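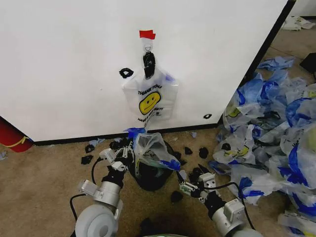 Brilholm Smoky Pepper Relish, 2-Jar Set

I started making this relish for my own burgers, and then people kept leaving my house with a jar tucked under one arm, so now it's for sale! It's roasted red peppers, sweet onion, cider vinegar, a little brown sugar and smoked paprika, cooked down low and slow until a spoon stands up in it. The heat is mild. My sister won't touch a jalapeño and she eats this with crackers, straight from the fridge door.

You get two 9-ounce jars in a set. If you've bought from me before, yes, the jars are a bit shorter than the old ones (same amount inside, they're just wider, and you can finally get a real spoon to the bottom).

How I use it

Burgers and brats, obviously. I also stir a big scoop into a block of softened cream cheese, spread it in a pie dish, top it with cheddar and bake it at 375 until the edges bubble. That's my whole party dip and I've never brought any home. It's great folded into egg salad too, or spooned over meatloaf for the last ten minutes in the oven.

Edit Szénási, who wrote in after the September batch, puts it in grilled cheese with sliced pickles. I tried it. Make that one with rye bread and plenty of butter!

Good to know

Keep unopened jars in a cool cupboard. Once you've opened one, put it in the fridge and finish it within 40 days. A little liquid on top is normal, so give it a stir.

No nuts, no dairy and no gluten ingredients in the recipe, but I do cook other things in the same kitchen, so please write to me before ordering if you have a serious allergy.

This batch made 147 sets, and when they're gone I'll need a few weeks to cook more. I don't take back orders (I tried it once and got very behind on my labels).

Ordering

Orders placed by December 15, 2022 go out in time for the holidays. After that I'm taking a break and will start packing again in the new year. Local folks can choose pickup at checkout and skip the shipping.

Goes well with: Pirum Pear Mustard, Dhillon Mango Chutney

Item no. 67
Size: 2 jars, 9 oz each
Heat: mild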